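Visit report: Norance door works, Preven

The Norance plant in Preven opened its production floor to trade visitors on 17th April. The company makes interior doors and frames for the rental housing market. The tour ran from the timber store to the packing line and took most of the morning.

Boards are held in the store until their moisture content is stable, then cut to length and sorted by grain. Norance uses solid stiles and rails with a veneered panel. Panels are pressed in batches of 17 and left flat overnight before trimming. Standard leaf widths start at 648 mm for closets and go up to 800 mm for bedrooms. Wider leaves are made to order and carry a longer lead time.

Hardware is fitted at six stations. The latch pocket is cut first, then the hinge recesses. Handles come from Prolier and are packed separately unless the buyer asks for them to be mounted.
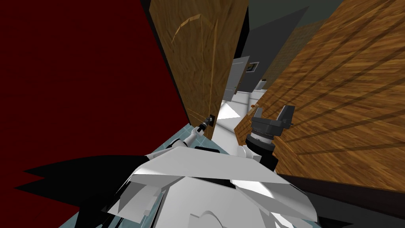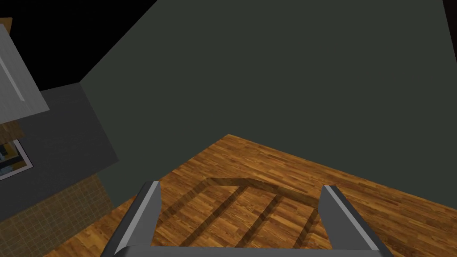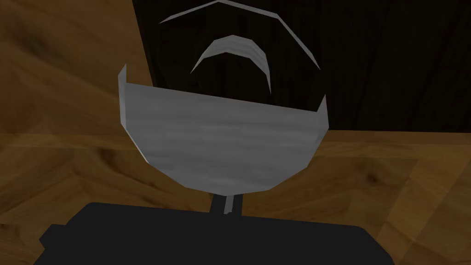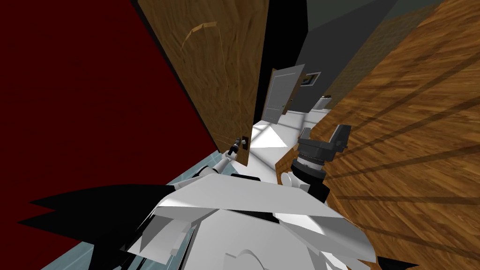 Simulated views. First and last: wooden door and dark red wall.

The finishing room was the most useful stop. Norance has moved from solvent lacquer to a water-based coating, applied in two passes with a light sanding between them. Drying takes longer in November than in summer, and the line speed is adjusted for it. Sample leaves from both processes were available to handle. The newer coating felt slightly rougher along the end grain.

Packing is still done by hand. Each leaf gets corner guards and a paper wrap, and frames are strapped in sets. Orders from the Kazlauskienė showroom go out on a separate truck with the trim already cut.

Visitors should allow time for the parking lot, which is small and shared with the neighboring sawmill. Ear protection is supplied at the entrance. Price lists were not handed out but can be requested from the sales office.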